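Grasp timing and the wrist view

January 2020

I spent most of the holidays on the part of Nurer I like least, the layer that decides when a grasp has finished. Until now that was a single threshold on finger position. If the fingers stopped closing before the hard limit, the planner assumed something was between them and moved on.

Thin cord breaks this. A compressed braid leaves so little gap that the reading sits inside encoder noise, and the state machine flips between HOLDING and EMPTY. Omolara logged 60 closes on clothing and 11 of them flipped at least once.

The new version takes a vote over three cycles and adds a check from the wrist camera, cropped to the strip between the fingertips. Colour does most of the work: brown on blue separates well enough that I haven't needed a learned model. Brown on brown will be another matter.
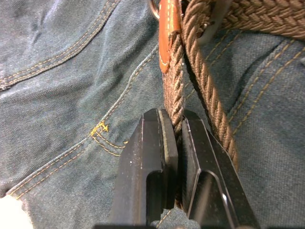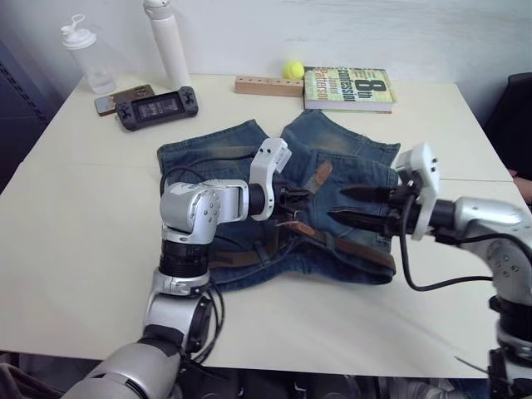
The other change is on the planning side. Both arms now share one collision world — previously each treated the other as a box inflated well past its real size, and anything near the waistband was rejected as unreachable. Cables still aren't modelled. Indrek wants them as swept capsules, and I'd sooner penalise wrist rotation and see how far that gets us.

The branch is up for review. Config keys have changed, so regenerate yours before you pull.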